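Chapter 10
Clearing and Sorting Tableware

Learning outcomes

By the end of this chapter the learner should be able to:
choose a suitable container for plates, bowls and small items;
stack plates and bowls by shape and size;
keep spoons and other small items apart from stacked ware;
prepare a work surface for sorting;
record the contents of a container before it leaves the room.

10.1 Introduction

Every kitchen that serves food must also deal with what comes back from the table. In small establishments the same person may cook, serve, clear and wash. In larger ones the work is divided, and tableware may pass through several pairs of hands before it returns to the shelf. In both cases the order in which pieces are gathered and set down has a direct effect on breakages and on the time spent at the sink.

This chapter deals with the stage between the dining table and the washing area. Washing, rinsing and drying are treated in Chapter 11. Learners who have not yet completed the section on lifting and carrying should do so before attempting the practical work.

10.2 The container

Plastic bins and tubs are widely used for clearing. They are light, they can be wiped clean, and a piece of china that touches the side is less likely to chip than it would be against metal. A white or pale container has the further merit of showing dirt.

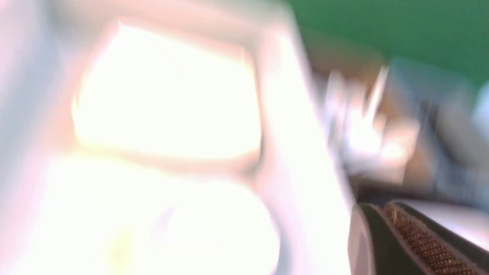 The inside of the container should be examined before any ware is placed in it. Crumbs and grit left from an earlier load can scratch a glazed surface when plates are moved across them. The corners deserve particular care, as a cloth passed quickly over the base will often miss them. Rounded corners are easier to keep clean than square ones, and learners who are asked to advise on new equipment should bear this in mind.

A container should never be filled simply because there is room in it. The load must be one that a single member of staff can lift with a straight back and set down under control. Where the load is greater, it should be divided or carried by two people.

10.3 Stacking plates and bowls

Pieces of the same shape and size are stacked together. Square plates are turned so that their corners agree, and round plates are centred on one another. A stack in which sizes are mixed places the weight on a few points and may slide when the container is moved.

Plates are set down first, on the flat part of the base. Bowls form a second stack beside or in front of them. Deep bowls with steep sides may grip one another when nested, and should be separated by lifting straight upwards without twisting.

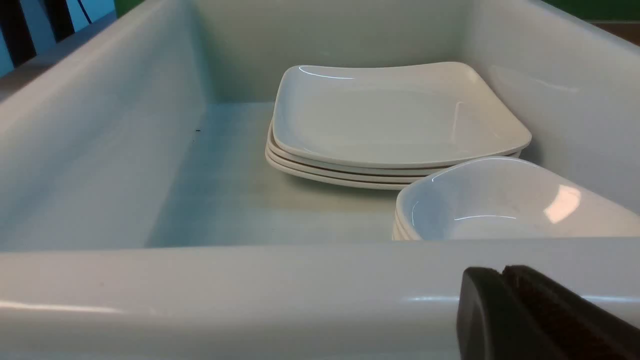
The height of each stack is governed by the weakest piece in it. At the Wallia training kitchen, where much of the practical work for this course was first tried, learners are asked to stop adding plates as soon as the stack begins to lean. The senior instructor, Ryszard Stępień, also requires them to place heavier stacks at the end of the bin nearest the body, so that the weight is felt before the lift begins.

Ribbed bowls call for slightly more attention than plain ones. Food may lodge between the ridges, and a bowl which looks clean from above may not be so on its outer side. Such bowls should be inspected singly before they are nested.

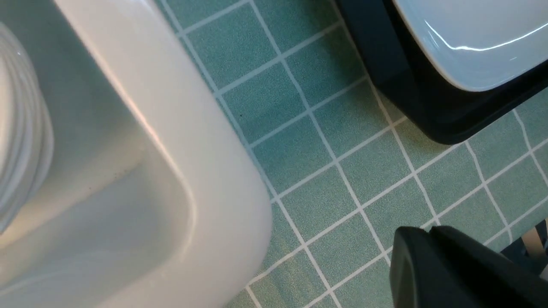 Figure 10.1 White basin holding a stack of ribbed bowls, with a dark tray to the right.

10.4 Small items

Spoons, ladles and similar pieces are kept in a container of their own. If they are laid on top of plates they may fall between the stacks, where they are easily overlooked, and their handles may strike the rims of the bowls. Ceramic soup spoons need special care, for the handle is readily broken.

Small items may be gathered in any order during clearing, but they should be turned to face the same way before they are counted or put into store.
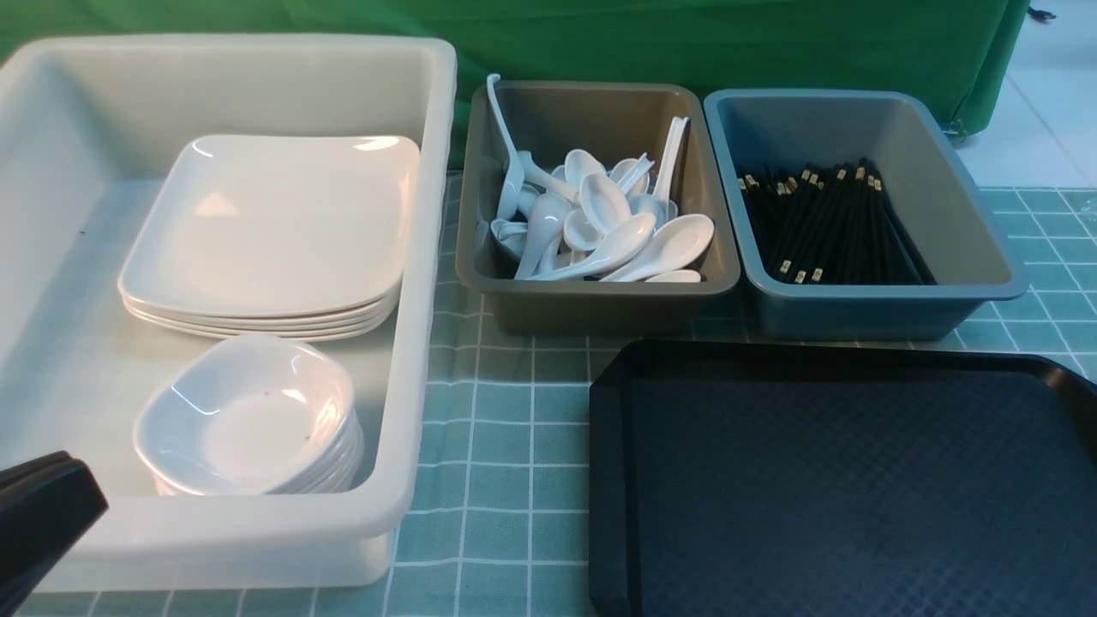
Figure 10.2 Plates and bowls stacked in a white bin, with ceramic soup spoons in a separate tub.

10.5 Recording the load

A short written record should go with each container. It states the kinds of ware, the number of each and the name of the person who cleared it. Chipped or cracked pieces are set aside and entered separately.

Practical task

Work in groups of 2. One learner clears and stacks a table setting while the other completes the record. Exchange places and repeat the task, then compare the two records and correct any differences before the ware is taken to the washing area.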